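4. Collecting Demonstrations by Remote Control

4.1 Purpose and setting

The method described in Section 3 depends on demonstrations in which a person performs a household task through the body of the robot. The quality of the learned policy is bounded by the quality of these demonstrations, and the way in which they are obtained therefore deserves a full account. This section describes the control interface, the simulated rooms, the instructions given to operators, and the rules by which a recorded episode was accepted or set aside.

All demonstrations reported in this paper were collected in simulation. The simulated robot is a two-armed mobile platform with a parallel gripper on each arm. Its joint limits and gripper opening were set to match those of the physical platform used for the transfer trials in Section 6. No change was made to the robot model between the first recorded episode and the last.

Rooms were drawn from the Zudstead set, which provides furnished interiors with varied floors, wall finishes, windows and wall hangings. Surface appearance is assigned separately from room layout, so that the same arrangement of furniture may appear with a red floor in one episode and a gray tiled floor in another. Combinations that would be unusual in an actual home were kept. Operators were told to expect them and to attend to the position of objects and the free space around the robot.

4.2 Control interface

Operators worked with Truvidance, a remote control program written for this study. The operator holds one tracked controller in each hand. Motion of a controller is mapped to motion of the corresponding gripper, and a trigger under the index finger opens and closes the fingers. A clutch button on each controller suspends the mapping, which allows the operator to return the hand to a comfortable position while the arm remains where it was left. The clutch may be used on one side alone. Driving the base requires both clutches to be engaged, and the arms cannot be moved while the base is in motion.

The operator's view is rendered from a point on the robot above the shoulders and looks forward over the body. An outside view was available in an early version of the program and was removed before data collection began. Operators who had used the outside view made judgments that could not be recovered from the robot's own cameras, and a policy trained on their episodes tended to reach toward objects it had no means of locating. With the forward view alone, the person giving the demonstration and the policy that learns from it work from the same visual information.

One consequence of this choice is that the body and arms occupy a considerable part of the view, and an arm held low may be partly hidden by the body itself. Operators were instructed to keep an idle arm clear of the working area and to bring the working arm into view before starting an approach. Figure 3 gives the forward view with the two arms in markedly different postures.

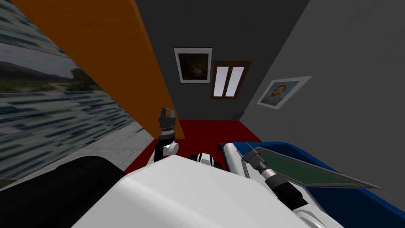 Figure 3. Simulated forward view over the robot body. The left gripper points upward; the right arm is angled down over blue upholstered furniture, on which a flat panel with a green surface lies tilted.

The upright posture of the left arm in Figure 3 is one that operators were permitted to use for an arm not engaged in the task. It keeps the gripper visible, so that the operator may confirm its state without moving the head view, but it also blocks a narrow vertical part of the room. Two alternatives were considered. Folding the idle arm against the body left the view open but lengthened the time needed to bring that arm back into use. Extending it to the side increased the number of contacts with walls and furniture when the base was later driven. The upright posture was retained as the default, and operators could depart from it where the task required.

Large flat objects presented a particular difficulty. When such an object rests at an angle on a soft surface, its nearest edge is not always the edge best suited to grasping, and the wrist may conceal the point of contact during the final part of the approach. Operators were asked to pause before closing the gripper whenever the contact point was hidden, and to adjust the wrist until at least part of the edge could be seen. These pauses were kept in the recorded episodes. Section 5.3 reports the effect of removing them before training.

4.3 Operators and training

Operator training was designed and supervised by Malsha Amarasinghe. Each of the 10 operators completed a practice period in a separate group of rooms that was not used for data collection. Practice began with reaching and releasing single objects, proceeded to tasks in which one arm steadied an object while the other moved it, and ended with tasks that required driving between two pieces of furniture. An operator was admitted to data collection after completing the final group of practice tasks twice in succession without a reset.

Sessions were limited to 75 minutes, including rest. Operators could stop at any time, and an episode interrupted in this way was discarded without being counted against the operator. Early sessions had been longer, and review of the recordings showed heavier use of the clutch and less steady approaches toward the end. The recordings from those early sessions were used only to revise the written instructions, which took their final form on 2/8/20.

The instructions named the object to be moved and the place where it was to be left. They did not prescribe which arm to use, the order of motions, or the path of the base. A stricter form of instruction was tried during practice and produced episodes that resembled one another closely. The resulting policies performed acceptably in the practice rooms and poorly when the furniture was rearranged. Variation among operators was accordingly treated as a useful property of the data, and no attempt was made to average it out.

4.4 Recording and review

Each episode contains the camera images, joint positions, gripper states, base velocity, and the raw controller input. The positions of all movable objects were also stored. These were used in review and in scoring but were withheld from the policy during training.

A total of 2,683 episodes were recorded. Review was carried out in two stages. In the first, an automatic check removed episodes in which the object had not come to rest at the stated place, in which the simulation had become unstable, or in which any part of the robot had passed through a fixed surface. In the second, a reviewer other than the operator watched the episode from the forward view and could reject it on either of two grounds: that the object had been moved chiefly by accidental contact, or that the operator had acted on an object not yet seen. The two stages together removed 492 episodes, leaving 2,191 for training and evaluation.

Episodes containing a failed grasp followed by a successful one were accepted. The reviewers marked the start and end of each failed attempt, and these marks were used to form the recovery subset examined in Section 5.4. It should be noted that the marking of a failed attempt involves judgment, particularly where an operator touches an object lightly before settling on a different edge. Where a second reviewer disagreed with the first, the shorter of the two marked intervals was used.

4.5 Comparison with hand guidance

A smaller body of demonstrations was collected by hand guidance on the physical platform at the Arroyo site. In this procedure a person stands beside the robot, takes hold of the arm behind the wrist, and leads it through the task. The method requires little practice, and the person feels directly the resistance of the object and the surface beneath it. It was found well suited to sliding, pressing, and placing an object against an edge.

Hand guidance was less satisfactory for tasks requiring both arms, as one person could not easily lead the two arms along separate paths. The presence of the person in the camera images posed a further problem. Each guided motion was therefore replayed without the person present and the images were recorded during the replay. Replay was dependable for rigid objects on firm surfaces. On cushions and bedding, small differences in the initial position of the object often caused the replayed grasp to miss, and many of these motions had to be guided again.

The guided demonstrations were not combined with the simulated ones in the principal experiments. They are used in Section 6 to adjust the final approach of the policy on the physical platform, with the remaining parameters held fixed. Both collections are stored in the Nindach episode format, which keeps the operator's input separate from the commands sent to the robot and allows either to serve as the training target.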